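Drusham Sidewalk Defect Register – data card

Version 2, released 08/10/2020
Maintainer: Darlene Poirier
Field schema: Bram Wouters

Summary

The register lists surface defects on public sidewalks in the Drusham and Toltach districts. It holds 2808 defect records tied to 2044 slabs. One slab can carry several records. The table is meant for repair planning and for comparing rating methods. It does not cover driveways, curbs or private paths.
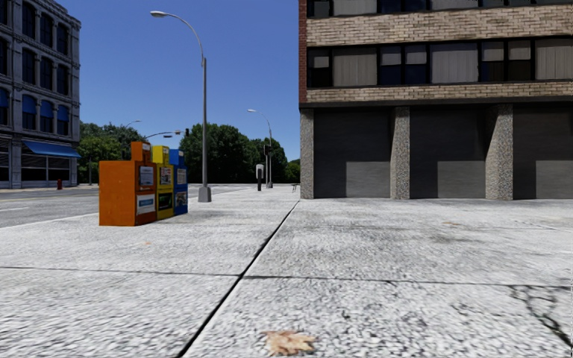
Branching crack in a concrete slab, lower right, with a long joint to its left.

File layout

records.csv has one row per defect. slabs.csv has one row per slab, keyed on slab_id. Both files are UTF-8 with a header row. Lengths are in millimeters, measured along the defect. Empty cells mean "not measured" – a true zero is written as 0.

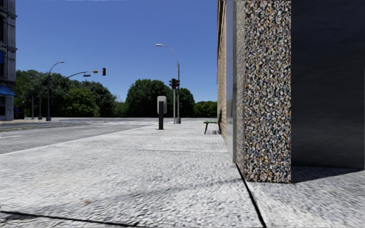
Joint records follow the Hiebert rating sheet, which splits openings by position before severity. A joint between two slabs of the same walkway is coded JT. A gap that separates the main walkway from another slab, such as the straight black one running out from the foot of the building, is coded JE and takes the slab_id of the walkway side. Width is read at the widest point. Older rows with the code J alone were never split and should be dropped from any joint analysis.

Rating

Each record has a severity from 0 to 11. Raters worked from the printed sheet and did not see earlier scores. Where two ratings differ, both are kept in rating_a and rating_b.

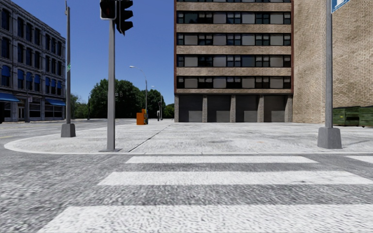 The severity column holds the higher of the two. Users who want a mean must compute it from the pair. Rows with a single rating leave rating_b empty.

Known issues

Stains were logged as defects in the first version and have been removed. Toltach rows rated in November have no width values.

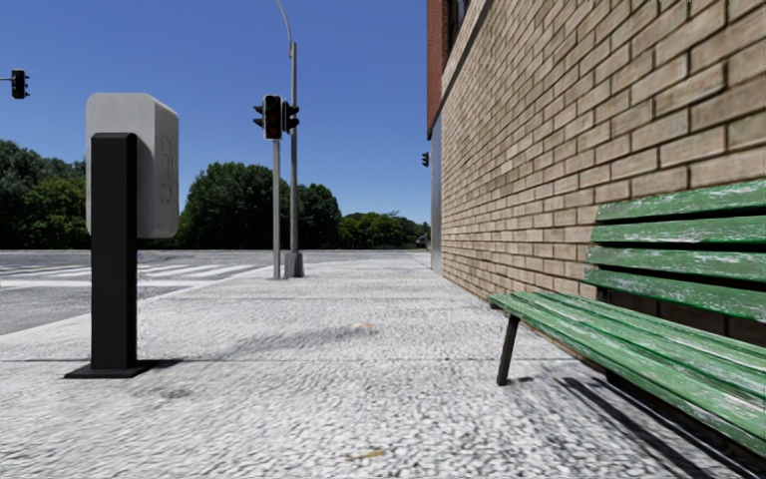
Slab identifiers were reassigned between versions, so joins against version 1 will fail without the lookup in idmap.csv. The Brilterard import script still expects the old column order.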